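家里搭的桌面机械臂，夹圆的东西老打滑，大家怎么调的？
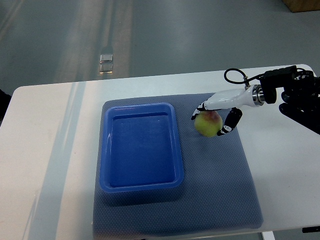

夹爪碰到果子，左边是蓝色托盘

发布于 2018年3月13日　提问者：普拉夫登拧螺丝的

先说一句，这东西太好玩了！从去年七月开始攒零件，到现在总算能自己伸出去、张开、合上，我每天下班回家第一件事就是给它上电。

情况是这样：黑色的机械臂，前面一个金属连接环，再往前是白壳的夹爪，两根手指一上一下合拢。任务很简单，把垫子右边的果子夹起来，放进左边的蓝托盘。方块、药盒、胶带卷都没问题，一到圆的就不行。上面那根手指先碰到，果子往外一滚，下面那根再去兜，多半就兜歪了。有时候看着已经抱住了，一抬又从指缝里溜下去，滚得满桌跑（幸好铺了块深色防滑垫，不然早掉地上了）。

我试过的：

闭合速度调慢一半，稍好一点，但还是滚。
手指内侧贴了一层薄橡胶，抓得牢了，可果皮上留了印子。
换了个更小的果子，更糟。

控制板是 Říha 的，程序自己写的，闭合就是给个目标位置，走到头算完。没有力反馈，目前也不太想加传感器，线已经够多了，连接环上面那根黑线绕一圈过去，每次转腕我都提心吊胆。

想问两件事：一是不加传感器的前提下，夹圆东西有没有什么稳妥的路子？二是下手的方向是不是有讲究，我现在都是从右侧平着伸过去的。

补充一下，臂的底座固定得很死，晃动应该不是主要问题。果子每次摆的位置我都用手放，误差肯定有，但肉眼看差不了多少。

埃南布里奇的夜班焊工

恭喜恭喜，能动起来就是最开心的那一天！我当年第一次抓起一个乒乓球，高兴得把全家都叫过来看。

你的问题我几乎原样碰到过，说说我的经验，你挑着用。

先看两根手指碰到果子的时间差。上下合拢的夹爪，如果中线和果子的球心不在一个高度，肯定有一根先到。先到的那根就成了推杆，不打滑才怪。我的做法是先把程序停在“快要碰到”的位置，蹲下来从侧面看，上下两边的缝是不是一样宽。不一样就改手腕高度，别去改手指。这一步调好，不贴橡胶都能抓起来不少次。

然后是伸进去的深度。圆东西要抱过球心，让指尖落在远离手掌的那一侧。只夹住靠手掌这半边的话，一收紧就等于往外挤，跟捏西瓜子一个道理，越用力飞得越快。你可以试着往前多送一点再合，送到果子轻轻靠住掌心那一面。

闭合动作我分成两段：第一段快，走到离果皮还有一点点的地方；停 500 毫秒，让臂上的余振过去；第二段很慢，每次走一小步，总共走 4 步就停，不要一口气走到底。没有传感器也能这么干，步数靠试，换一种果子就重新试一遍。你说“走到头算完”，我猜印子就是这么来的，电机一直顶着果皮使劲呢。

橡胶可以换成软一点的发泡材料，薄薄一条就够，贴在指尖和指根，中间留空，圆东西正好陷进去。

最后是线。转腕之前先用手慢慢拧一遍，拧到两头极限，看线圈最紧的时候还剩多少余量。剩得少就把弧留大些，在臂上换个地方扎带。我断过一根，断在接头里面，外皮好好的，找了整整两个晚上！

拆机爱好者stullska

楼上说得很全了。我补一个偷懒的办法：在果子下面垫个瓶盖或者小胶圈，先保证它不滚，把抓取动作调顺了再撤掉。这样一次只对付一个毛病，心情会好很多。

下手方向我投从上往下一票。从侧面平着进去，下面那根手指要贴着垫子走，高度差一点就蹭到，一蹭垫子就起皱，果子跟着动。竖着下去两边都是空的。当然你的臂够不够得着得自己量，有的臂竖过来就伸不远了。

桌角总是乱的

买个吸盘头呗，吸一下就起来了。果子表面要是坑坑洼洼可能漏气，我没试过水果，我吸的是亚克力板。

提问者追评：普拉夫登拧螺丝的

谢谢各位！昨晚先照着蹲下来看缝那招做了，果然上面那根早到一大截，把手腕往上抬了一点，一下子就不一样了。两段闭合也写进去了，停顿那一下看着特别像它在思考，哈哈。橡胶撕了，发泡条还在路上。

连着跑了 127 次，掉的大多是我自己摆歪的。还有几次是放进托盘的时候松手太高，果子在里面弹，这个我打算把松手高度降下来再看。竖着抓的姿势这周末试，我量了下，托盘那头有点悬，可能得把托盘往回挪。

吸盘先不买了，手指还没玩够呢。

相关提问

Říha 控制板上电后第一个关节抖一下，正常吗
夹爪手指用什么材料打印比较耐磨
Stullska 共享工坊的激光切割机怎么预约
桌面机械臂底座用夹具固定还是打孔固定
防滑垫边角起皱有没有办法压平
手腕转动时线缆总被绞住，求走线思路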